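Open day at the Killix building, Gronthorpe

07/12/2019

Killix opened its building in Gronthorpe to visitors for the afternoon, and I went along with the group from Mabuza, the cookery club I have belonged to for three years.

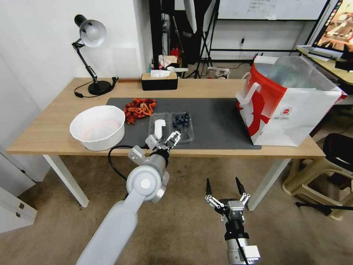

We had been sent a programme in October with a map on the back. The map showed the old entrance, so half of us walked round to the goods yard first and had to come back past the bicycle racks. Signing in took a while. Visitors were given a paper badge and a number, and mine was 122.

Killix has the ground floor and part of the first. The ground floor is mostly storage and a small packing area, and we were taken through that quickly. The rooms upstairs are ordinary office rooms with beige carpet and white walls. I had expected steel counters and drains in the floor. The food was laid out on a light wooden desk with white metal legs, with a dark grey mat over much of the top and a desk lamp at the back corner.

The subject for the afternoon was sorting and portioning. Crawfish were in a heap towards the back of the mat, red and orange, with the legs all tangled together. Blueberries had a clear plastic tray to themselves, in front of the crawfish, and there was a second clear tray beside it. A wide white plastic bowl stood to the left. A box of tissues was within reach, and a big white paper bag with red printing on it stood at the right-hand end of the desk.

Crawfish are not something we cook much at Mabuza. The talk covered how to pick them over, how to twist off the tail, and what to do with the shells afterwards. The advice on shells was to freeze them until there are enough for a stock, then simmer them gently with onion and a bay leaf and strain the lot through a cloth. The handout gives 17 minutes for the simmering. I would have thought that rather exact, but I will try it as written.

The part on soft fruit was shorter. Keep berries in a shallow layer, leave the washing until just before they are eaten, and take out any split ones as soon as you see them. Most of us knew this already. There was a good question from the back about whether a lidded tray is better than an open one in a domestic fridge, and the answer was that it depends how full the fridge is.

After a break for tea we heard from Rirnanau, the project that shares the first floor and deals with food waste from small shops. Their talk had a lot of slides and ran over. The useful section was on labelling – they write the date a packet was opened in large figures on the lid and ignore everything else. I have started doing the same at home.

A few practical points for anyone going next time. The stairs are steep and the lift was out of use. There are 2 parking spaces for visitors, both taken when we arrived, so use the car park behind the library. Tea was free, and cakes were sold at the door. Chairs ran out during the second talk and several people stood.

The handouts from both talks are in the club folder. The next visit has not been fixed yet, and suggestions can be left on the sheet in the hall.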